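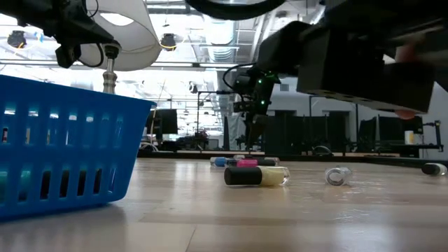
Lecture 8 — Showing the arm what to do (hand guiding vs. remote)
Notes by Sombat Sriwong, Masilela robotics course, May 2018

Carries on from last time's stuff on joint limits. Read the Gesico lab sheet before you come in, I won't go through the power-up steps again.

Two ways to get a demonstration into the machine.

1. Hand guiding. Motors go slack (gravity comp on), you take hold of the arm and move it through the job. Joint angles get logged the whole way. Good: you feel contact, you feel when a bottle is jammed against the basket. Bad: your own arm and hand get into the camera views, and the policy then learns from pictures that will look different when you let go. Also two arms at once is hard for one person. Try it, you'll see.

2. Remote control. You move a leader, follower copies. Cameras see less of you. Cost: little or no force feedback, so people squeeze too hard for the first few tries. Then they get too careful and every demo takes forever.

Most of what we do is 2. Use 1 for teaching single poses and for the calibration homework.

The task for this block: small items to basket. Nail polish bottles, because they roll, they're small, and the caps and glass don't look alike to a camera. Clear glass is the worst — the table shows right through it. Start with the bright pink one if you're new. Leave clear ones till you've got a few clean runs.

Things that matter when you record:

Start pose. Same every time. Not nearly the same. Grippers away from the table, then hit record.

Approach. Come down over the bottle, stop, close. Beginners swoop in from the side and knock it away. If it rolls, let it settle and go again. Keep the recovery in the file, recoveries are useful. Pausing for a chat is not useful, cut those.

Grip. Across the body, not along it. On the cap is OK if the cap is long enough. Watch the wrist view for this, the side view will lie to you about depth.

Release. Lower inside the rim before opening. Dropping from up high makes them bounce and then the end state is differnt every run.
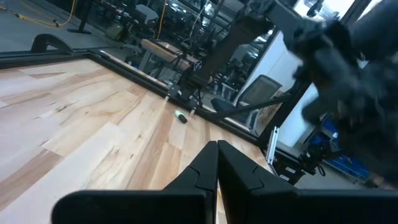 Fig. 2. Wrist view, fingers nearly closed, small item on its side toward the far rail.

About the wrist camera. Fingers take up the bottom of the view, so anything right under them is hidden. Get lined up early, while the object is still out ahead. Note the other arm at the right in Fig. 2, big and blurred. Fine if it's like that in training and at run time both. Not fine if you park it somewhere new for the test.

Also — grain lines in the table are a strong feature. A policy can latch on to them. Move objects around between demos, turn them too. Don't put the bottle back on the same spot beacuse it's handy.

How many demos? Each pair hands in 11 good ones plus whatever failed. Label failures, don't delete them. Folder name is Trurkgate underscore your initials, logs from the Brillesance recorder go in as they are, no renaming.

Marking: consistency of start pose, clean grasps, honest labels. Speed not marked.

For discussion next time
— If the leader has no force feedback, what could you show the operator in its place?
— One person driving both arms, or two people with one each? Who waits for who?
— What would change with hand guiding if the cameras were only on the wrists?

Reading: chapter 8 of the course pack, skip the proofs. Lab room code is 1858, please pull the door shut behind you.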